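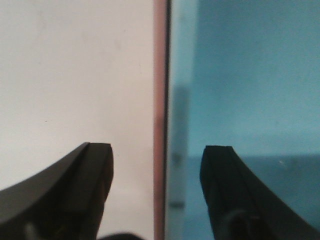 Wrist camera view, fingers open, edge of the panel nearly centered.

2019-02-19

So I finally got the edge finder to stop chasing the wrong line! It took me most of two weeks of evenings, and the fix is embarrassingly small.

Quick recap for anyone who missed the November post. I'm writing a little alignment node for my gripper setup (the whole stack is called Desura, don't ask, I needed a folder name). The job sounds easy: look through the wrist camera, find the upright edge between the two fingers, and nudge the wrist sideways until the edge sits in the middle. Then close.

My first version just took the strongest vertical gradient in the middle band of the picture. Look at the view up top and you'll see the trouble. There's a pinkish strip with pale off-white on one side, and then a thin dark line, and then the teal. The dark line wins every single time, because of course it does, it's nearly black. But I want the middle of the pink strip, and the line is off to the right of it. Not by much, but I kept closing with one finger early and wondering if my hand-eye calibration had gone bad. I redid that calibration twice. Sigh.

Thierry Chevalier (he wrote the tracker I borrowed for the Skokmont build) told me to quit looking at gradients alone and use color. So now I convert to Lab, take a 64 pixel tall band above the fingertips, average it down to one row, and look for the run of pixels that's redder than its neighbors on both sides. The middle of that run is my target. The dark line only gets used as a sanity check — if it isn't right next to the run, the node throws the measurement away.

I also masked out the fingers, which I should have done on day one. They're black with a soft sheen on the curve, and the old code loved that curve.

I replayed my log through the new version last night. It has 1609 frames, and the old code picked the dark line in 498 of them. The new one picked it in none! I did a little dance in the kitchen.

Still on the list: the blurry paler band in the blue area sometimes shows up as a second weak candidate, and I don't love how much my threshold depends on the exposure. I'm going to lock the exposure first and see if that's enough before I write anything clever. Code goes up in the Tredmont branch once I've cleaned out the print statements.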